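Koubek House Residents' Association
Minutes of the general meeting, May
Common room, ground floor. Meeting opened at 7:05 p.m.

Present: Lowri Ifans (chair), Tamer Darwish (minutes), Parisa Salehi, Marek Kuruc, Ľubica Machala, and residents as per the sign-in sheet.

1. Minutes of the last meeting
Approved with one correction. Under item 4, "rear stairs" should read "side stairs."

2. Accounts
Parisa Salehi presented the balance. The general account stands at $3,085 after payment of the spring gutter cleaning. The invoice from Emberg for the front door closer came to $395 and was paid in full. Marek asked if the door closer is under warranty, as the door was slamming again last week. Parisa will check the paperwork and call Emberg if it is.

It was agreed to keep at least $1,000 in the general account at all times for urgent repairs.

3. Street noise and summer heat
Residents on the Gedora Street side again raised the noise from early deliveries and the heat in the upper apartments in the afternoon. Ľubica Machala said her living room was too warm to sit in on several days already this spring, and that keeping the windows closed against the noise makes it worse. Two other residents on her floor said the same.

Marek had looked into outside awnings. They would need approval from the building owner and would have to match on all floors. Residents were split on this. Some would prefer to deal with it inside their own apartments, with curtains or blinds at their own cost.
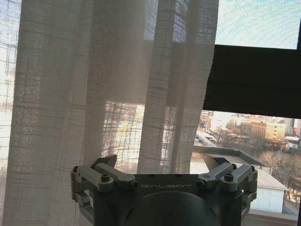
Can residents put up their own awnings while the association waits for the owner to decide?
Anything fixed to the outside wall needs written approval from the owner first, and that applies to single apartments as well.

Lowri will write to the owner with two requests: permission for awnings on the Gedora Street side, and a word with the store about delivery times. Marek will get a second price. The first one, from Fandby, did not include installation — he will ask them to quote again with it.

4. Bicycle storage
The bike room is full. Several bikes have flat tires and no name tag. Tamer will put a notice on the door asking owners to tag their bikes by the end of next month. Untagged bikes will be moved to the back of the basement and held there until the fall meeting, when residents will decide what to do with them.

A request for a second rack was put off until the untagged bikes have been moved.

5. Laundry room
The sign-up sheet is working better than the old one. There were complaints about loads left in the washers overnight. Agreed that anyone may move a finished load to the table after 30 minutes. Parisa asked that people clean the lint filter. The second dryer still takes two cycles for towels, and Marek will report it.

6. Side stairs
The owner has offered up to $2,000 toward new treads on the side stairs. Work would take place in the summer and the stairs would be closed while it is done. Ľubica asked that the main stairs be kept clear of strollers and boxes during that time. Agreed. Lowri will accept the offer in writing and ask for dates.

7. Other business
The light over the mailboxes has been replaced.
A resident asked about a shared barbecue in the yard. Tamer will look up the house rules and report back.
Keys to the common room are now held by Lowri and Parisa only.

Meeting closed at 8:40 p.m. The date of the next meeting will be posted by the mailboxes.

Minutes taken by Tamer Darwish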